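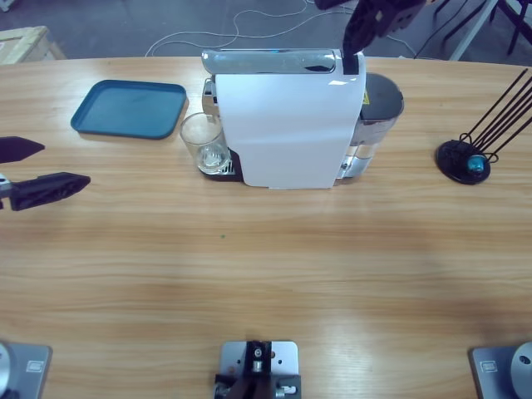

Gripper Test Operator, part time, six months

Vulier is looking for one person to help us settle an argument. We have two candidate gripper designs, Padent and Kurek, and a number of people in the building who are quite sure which one is better. Their certainty has so far not been backed up by data. You would be collecting the data.

The work takes place at a two-arm table. You guide the arms through a coffee routine: lever, capsule, glass, tray. Then you put everything back and do it again. We want 300 runs with Padent fingers and 300 with Kurek, same table, same glass, same controller settings. If you have ever wanted to form a strong opinion about a capsule machine, we can offer you the hours.
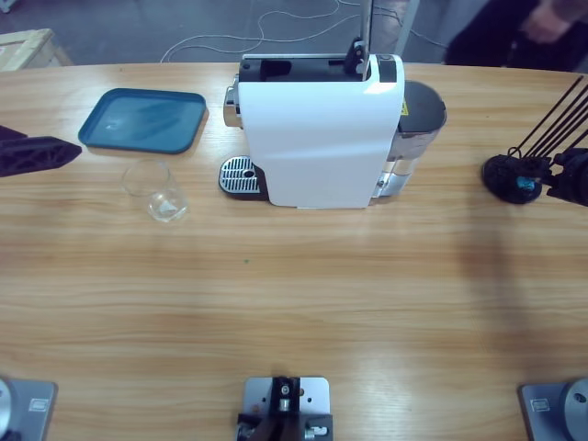 By the second week I was dreaming about the lever, writes Abena Osei, and I still think it was the best job I had that year. Bring your own lunch and write down every failure, even the embarrassing ones.

What you will do

Run the routine by the written protocol, including the parts you disagree with.
Swap fingers between blocks and redo the camera calibration each time. You will come to know the calibration board well.
Log each run as success, partial or failure, with a line on what went wrong. "Bad vibes" has been used before and is no longer accepted.
Meet with the controller team on Thursdays and tell them things they would prefer not to hear.

What we need from you

Steady hands and a high tolerance for repetition. Basic comfort with a spreadsheet. The ability to tell a gripper problem from a camera problem, or a willingness to learn. A degree is fine. So is no degree. Liking coffee is optional, and you may find it wears off.

Wrist camera views are compared with the fixed one after every block, so you should also be happy looking at a lot of glassware from overhead.

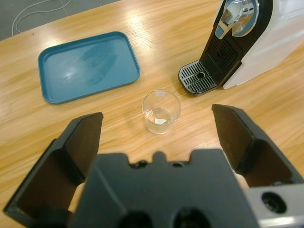
Do I need to have worked with robots before?
Previous experience is welcome but we train everyone from scratch, and it takes roughly 70 practice runs before we count your results.

Hours are flexible within the working day. The position is paid hourly, starts as soon as we find you, and runs through July. Work is on site only; we looked into sending the table to people's homes and it doesn't fit in the elevator.

To apply, send a resume and a short note to the Driseck project desk at Vulier. In the note, describe something dull that you did carefully for a long time. Cover letters about your passion for innovation will be read, but slowly. Applications close on 4th January.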